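Jolene Rewi
10/25/25

1/ Moved out of the Brendolville apartment this morning. Three years there. A few notes for anyone moving within Flullwood this winter.

2/ Book the elevator early. My building wanted a $250 deposit and only gave me a 90-minute slot. I needed more like three hours.

3/ Pack drinks and snacks last and keep them out of the truck. Cans are better than cups on moving day. I like Pocari Sweat, but anything with a little salt in it works.
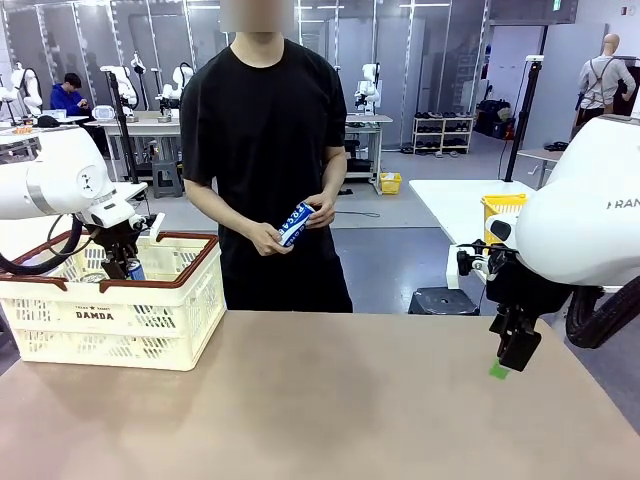

4/ Boxes: I bought 40 and used nearly all of them. Books go in the small ones. I ignored that advice last time and the bottoms dropped out on the stairs.

5/ Take meter readings before you hand over the keys. My old landlord billed me through January once and it took a lot of emails to fix.

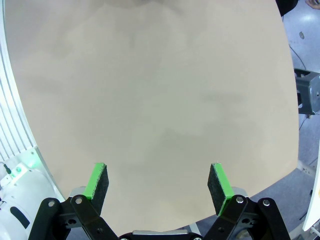
6/ Unpacking is slower than packing for me. I do the kitchen first, then the bed, then stop. A big beige tabletop with nothing on it is what I want before I open a single box, so each one can be emptied and sorted in one go. The floor is hard on the knees.

7/ Still have to change my address with the bank and the dentist. Will add the Flullwood parking permit steps once I have done them.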